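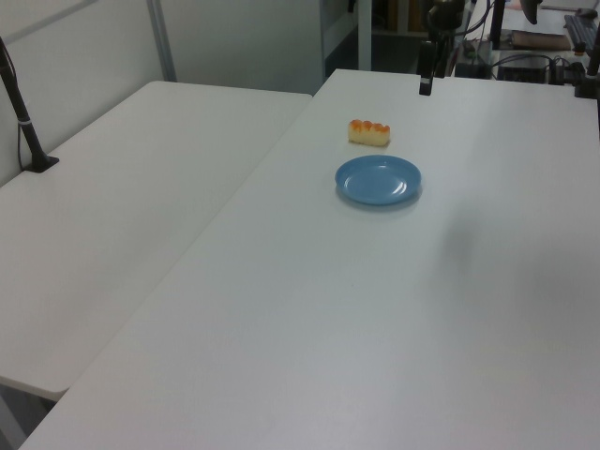
三月の予算のことを、今夜は少し整理して書きたいと思います。来期の設備の希望をまとめる仕事が私に回ってきて、もう何日も表計算の画面ばかり見ています。今の課題は、お菓子を皿に移す作業です。人間なら何も考えずにできることですが、見積もりにすると急に難しくなります。白い机の上に、黄色いスポンジの四角いケーキがあり、となりに水色の丸い皿があります。ケーキの上にはオレンジ色の丸いつやのある飾りが一列に並んでいるので、上からつかむことは考えにくいです。横からはさむことになります。すると指の幅、指の材質、はさむ力の調整、この三つにお金がかかります。ケーキ一つのためにこんなに悩むとは、この国に来る前の私は想像しませんでした。

午前中は、グリッパーの見積もりを二つ比べました。Celludelのものは電動で、力の設定が細かくできます。本体が708千円です。Carkiaのものは空気で動く柔らかい指で、252千円です。値段だけ見ればCarkiaに決まりそうですが、空気のコンプレッサーは別に買わなければなりません。営業の方に電話で聞いたら、「お持ちではないのですか」と少し驚いた声で言われました。持っていません。それに、音が大きい機械を置くと、となりの部屋から必ず苦情が来ます。静かな型のコンプレッサーの値段は、まだ返事待ちです。

認められそうな予算は、全部で900千円です。この金額の中に、グリッパー、交換用の指、机まわりの部品、そして保守の費用を入れなければなりません。Celludelを買うと、残りは192千円になります。私は暗算が苦手なので、電卓で三回確かめました。三回とも同じ数字でしたから、正しいと思います。

保守の契約はZapataという会社にお願いするつもりでした。ところが、年間で240千円という見積もりが来ました。Celludelといっしょにすると、予算を48千円超えてしまいます。あと少しなのに、と思いました。「帯に短したすきに長し」ということわざを去年覚えましたが、使い方はこれで合っているでしょうか。たぶん少し違うと思います。

昼は弁当を食べながら、机のことを考えました。白い天板は見た目が清潔でよいのですが、光の具合で影が大きく出ます。影があると画像の処理が不安定になるかもしれないので、照明を一台追加したいと前から思っていました。しかし照明は「あればよいもの」の欄に書かれてしまい、毎年この欄から最初に消されます。それで今回は「あればよいもの」ではなく、「画像認識の条件をそろえるための器具」と書きました。同じ照明ですが、字が多いほうが必要に見えます。ずるいでしょうか。

皿のことも書いておきます。皿は安いので予算の話に入れていませんでしたが、種類をそろえると意外に手間がかかります。縁が高い皿と低い皿では、ケーキを下ろすときの手の角度が変わります。水色のような浅い皿なら比較的楽だと思いますが、深い器になると指が縁に当たる心配があります。それで、細長い交換用の指も候補に入れました。これはAkolelという小さい会社が作っていて、図面を送れば形を変えてくれるそうです。納期は六週間と言われました。年度の終わりに間に合うように頼むのは無理なので、来期の最初に注文する計画にします。

午後は、ケーブルの整理について考えました。作業台の横の黒い線はもう、どれがどの機械の線か、見ただけではわかりません。新しい機械が入ったら、線はさらに増えます。だから配線のカバーと名札のシールも買いたいのですが、これは消耗品なのか備品なのか、事務の規則を読んでもよくわかりませんでした。日本語の規則の文は、一つの文がとても長いです。最後まで読むと、最初に何が書いてあったか忘れます。明日、窓口で直接聞くことにします。規則の紙に鉛筆で線を引いて、持っていきます。

夕方になって、案を二つ作りました。一つ目は、Celludelの電動グリッパーを買って、保守は故障したときだけその都度払う案です。二つ目は、Carkiaの柔らかい指とZapataの年間保守を組み合わせる案で、合計は492千円になります。残りの408千円で、コンプレッサーと照明とAkolelの指を買います。二つ目のほうが買える物は多いです。でも、コンプレッサーの値段がわからないうちは、安いと言ってはいけないと思います。

私の気持ちは、今は一つ目に少し傾いています。ケーキのような柔らかい物は、力を数字で記録できるほうが後で説明しやすいからです。柔らかい指なら形に合わせてくれますが、どのくらいの力でつぶれたか、私たちには残りません。ただ、保守なしで一年過ごすのは怖いです。前の機械のときは、修理の見積もりを見て、しばらく椅子から立てませんでした。

Celludelには貸し出し機があるそうなので、夜の八時過ぎに問い合わせのメールを書きました。「お借りすることは可能でしょうか」と「お借りできますでしょうか」のどちらが自然か、十分以上迷って、短いほうにしました。返事が来たら、二つの案の表を直します。それまでに、申請書の理由の欄を二百字にまとめておくこと。今はまだ三百字以上あります。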